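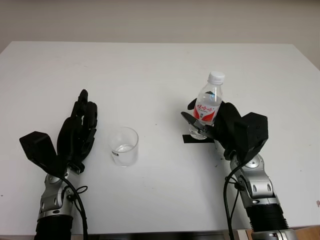 How long can a glass of water stand out before you should pour it away?

A day at room temperature is fine for plain tap water in a clean glass, if only one person is drinking from it. After that, tip it out and wash the glass.

A Glass of Water on the Table

Most of us don't think about it. We fill a glass at the sink, carry it to the table, drink part of it and go off to do something else. An hour later there is an inch left in the bottom and we fill another one. By evening the house has glasses on the windowsill, the nightstand and the edge of the tub.

I started paying attention to this last winter in Undthorpe, where I was staying in a rented room above a glassware shop. The shop is called Voß and sells drinking glasses, pitchers, a few bowls and not much else. It has 49 kinds of tumbler on its shelves. Heike Lenz has run it long enough to have opinions on all of them, and she keeps a plain one on the counter for herself.

"People come in and ask for a nice glass," she told me. "Then I ask what they drink, and they say water, and they look sorry about it."

She sells most of them the same thing, a straight-sided tumbler with a thick base. It is short enough to fit the top rack of a dishwasher and wide enough to get a hand and a sponge inside. The weight sits low, so a sleeve or an elbow brushing past will usually push it along the table instead of knocking it over. She doesn't like tapered glasses for everyday use. They look good in the cupboard, she says, and they come back to her as a request for one replacement, then another.

The rim matters more than people expect. A thick rolled rim chips less and dribbles more. A thin cut one feels better on the lip and won't last as long in a busy kitchen. Lenz tells families to buy something in between and to stop stacking glasses inside each other, which is how most of the cracks she sees get started. If two do get stuck, put cold water in the inner one, stand the outer one in warm water, and wait a minute before you pull.

Then there is what you pour from. For years I kept a plastic water bottle on the table and a cup next to it, and I drank from whichever was closer. A lot of people do. It is a perfectly good setup for a desk or a workroom, with the cap on the bottle keeping dust out and the cup there so that you aren't tipping your head back every time you want a sip. The trouble is the pouring. A full bottle with a narrow neck gulps air and sends the water out in bursts, and a light cup can walk or tip when the stream hits one side.

Hold the bottle low on the body, not up by the neck. Start with the mouth close to the rim of the cup and tilt slowly. If the bottle is a soft one, don't squeeze. It helps to steady the cup with your other hand the first few times, particularly if you are used to something heavier. 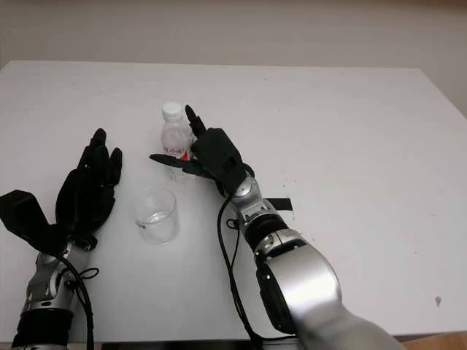 How full is full

At Nondano, a lunch place two streets from the shop, the water glasses are filled to a line that isn't there. Henrike Oltmanns trains the new staff, and she teaches them to stop at two-thirds. Any higher and the guest has to lean down for the first sip. Any lower and the table needs someone coming back every few minutes.

She used to fill them more. Then she spent a week looking at what was left behind when people got up to go. Out of 880 glasses cleared that week, almost all had something in the bottom. It was usually a finger's width, sometimes half the glass. The kitchen now sets out pitchers on the larger tables and lets people pour for themselves, and Oltmanns says the leftovers have gone down, though she hasn't done the looking a second time. "It was a very boring week," she said.

At home I have settled on half. It felt stingy for a few days. Half a tumbler is about what I drink in one go, and it means I get up more often, and I'm told that's good for me too. Jörg Pfeiffer, my downstairs neighbor at the time, fills his to the top and carries it across the room with his eyes on it the whole way. He has never spilled, as far as I know. He walks very slowly.

What is left over doesn't have to go down the drain. Houseplants will take it, as long as it's plain water. So will a pet's bowl if you've only just poured it and haven't been drinking from it. The last bit in a glass is also enough to loosen a dried ring on a tabletop, if you let it sit on the mark for a minute and wipe it off with a soft cloth.

The table underneath

White tables show everything except water. A clear puddle on a matte white top is close to invisible until you set a letter down in it. I have done this with a tax form. The scuffs, on the other hand, are easy to see, and people tend to blame them on the glasses.

Some of that blame is fair. A tumbler has a ring of contact on the bottom, and if there is grit under it when you slide it, the grit does the scratching. Lifting is better than sliding. Wiping the table before you set out glasses is better than wiping after. Most of the gray smudges on a white surface come off with warm water and a drop of dish soap, and the ones that don't can be tried with baking soda on a damp cloth, rubbed lightly, in a corner first.

Coasters are a matter of taste. On bare wood I use them. On a white painted or coated top I don't bother, unless the drink is cold enough to sweat.

Placement is worth a thought if you share the table with other work. Right-handed people usually put a glass on the right, where it sits in the path of the arm that moves most. Try it on the left, a little beyond the plate or the keyboard. You reach for it on purpose there. A bottle should stand behind the glass, where you would have to go past one to hit the other.
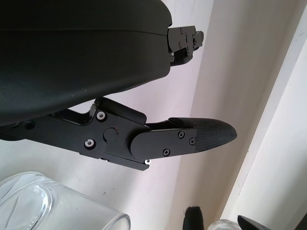

Raquel Valente would do away with the bottle completely. She wrote to say that a pitcher with a lid does the same job, pours better and can be scrubbed by hand, and that she hasn't kept a plastic bottle on her table for 29 years. Her complaint is the cleaning. A narrow neck won't admit a sponge, a brush never quite gets to the shoulder, and a bottle that only ever holds water gets rinsed when it ought to be washed.

She has a point about washing. If you refill a bottle, it needs hot soapy water every day, cap included, and it needs to dry with the cap off. Single-use ones aren't made for that kind of treatment and are better recycled. A reusable one with a wide mouth, like the Zavalel I bought in Undthorpe and still have, is much less of a chore. I use a long brush and leave it upside down on the rack overnight.

Glasses get cloudy for a different reason. Hard water leaves a film of minerals, and it builds up fastest on the inside of the base, right where the last of the water sits. Lenz gives the same advice to everyone who comes in holding a cloudy tumbler and asking for a new one. Pour in enough white vinegar to cover the bottom and go up the sides a little, leave it for 15 minutes, swirl, rinse. If the haze goes, it was minerals. If it stays, the glass is etched, usually from a dishwasher with too much detergent in it, and you can keep drinking from it or not. She has six like that at home and uses them every day.

I asked her what she does with the glass on the counter at closing time. She drinks what's in it, rinses it under the tap and puts it back in the same place, upside down on a folded towel. 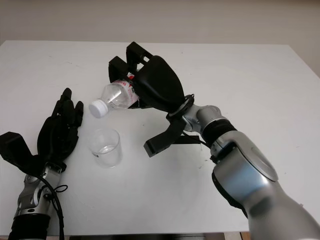
A short, straight-sided tumbler with a little water left to drink.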